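PRESSEMITTEILUNG

Verevex übernimmt Drogerie-Großhandel Ondrejka -- Standort bleibt erhalten

16.02.2012

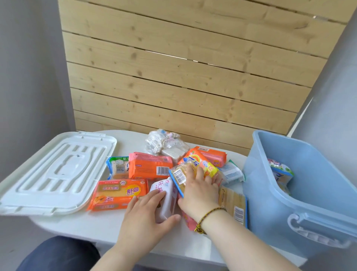

Der Kaufvertrag ist unterschrieben. Verevex übernimmt sämtliche Anteile am Drogerie-Großhandel Ondrejka, rückwirkend zum Jahresbeginn. Über den Kaufpreis haben beide Seiten Stillschweigen vereinbart.

Ondrejka beliefert derzeit 773 Drogerien, Kioske und kleinere Lebensmittelläden mit Seife, Waschmittel und Körperpflege. Alle 151 Arbeitsplätze gehen mit über, Tarifbindung inklusive. Das Lager bleibt, wo es ist. Auch der Name auf den Lieferwagen bleibt vorerst -- eine Umfirmierung ist nicht vor August geplant.

"Wir kaufen hier keinen Sanierungsfall", so Xiuying Xia, Geschäftsführerin von Verevex. "Ondrejka kennt den kleinen Handel besser als wir. Das wollen wir behalten, und zwar mit den Leuten, die es machen."

Bisheriger Inhaber Dardo Carrasco zieht sich aus dem Tagesgeschäft zurück, steht aber noch zwei Jahre beratend zur Verfügung. Die Leitung des Betriebs übernimmt Guilan Mao, bislang Einkaufsleiterin. Für den Vertrieb zuständig bleibt Yaw Ofori.

Was ändert sich für Kunden? Zunächst wenig. Ansprechpartner, Kundennummern und Zahlungsziele bleiben gleich. Mindestbestellwert ebenfalls unverändert. Neu ab dem zweiten Quartal: vier Liefertage pro Woche statt bisher drei, dazu das Sortiment der Eigenmarke Stovine, zunächst nur Stückseife und Handwaschlotion, später auch Duschgel. Bestellung wie gewohnt per Fax, Telefon oder über den Aussendienst. Ein Online-Bestellsystem ist in Vorbereitung, Termin dafür steht noch nicht fest.

Retouren aus dem Weihnachtsgeschäft werden noch nach den alten Bedingungen abgewickelt. Bitte die Lieferscheine beilegen, sonst verzögert sich die Gutschrfit.

Die Zustimmung der Gesellschafter liegt auf beiden Seiten vor. Der Betriebsrat von Ondrejka wurde vorab informiert, die Belegschaft am heutigen Donnerstag in einer Versammlung.

Über Verevex: Familiengeführter Großhändler für Drogerie- und Haushaltswaren mit Sitz in Grikgate. Beliefert werden der Facheinzelhandel, Hotels sowie Pflegeeinrichtungen.

Pressekontakt:
Verevex, Unternehmenskommunikation
Yichen Yan

Abdruck frei, Belegexemplar erbeten. Rückfragen bitte möglichst vormittags.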